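Parer hand set-up guide
Section 6: Soft fruit, safe handling

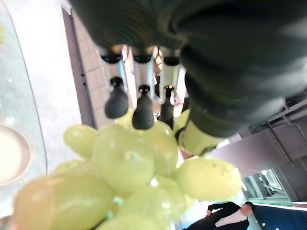
Fig. 6. Fingers and thumb over the grapes, wrist camera view.

Read section 5 first. Rules below apply to every shift, demo days too.

1. Wash hands, wipe all fingertips. Food-safe wipes only, no sprays near the joints.
2. Load grip profile 417 (soft fruit). NOT 424, that one is for jars.
3. Speed to slow. Check the screen says so.
4. Bring hand in from above. Stop short of the fruit, look at the camera view, then close.
5. Thumb last. If it touches before the fingers, open and start again.
6. Log the run. Initials, time, profile number.

CAUTION: Keep your own hands out while the arm is live. Anyone walking past stays behind the floor line. One person on the stop button, and that person does nothing else.

Note: split skins mean too much grip. Drop one step, bin the fruit, wipe down. Dont carry on with sticky tips.

Note: fruit that has been gripped is not for eating. Goes in the marked tub.

Fault 139 = fingertip not seated. Power off before you push it back on.

Profile changes go through Jyoti Katiyar or Soo-ah Sung, no one else. Tip checks every Wednesday, befor first run.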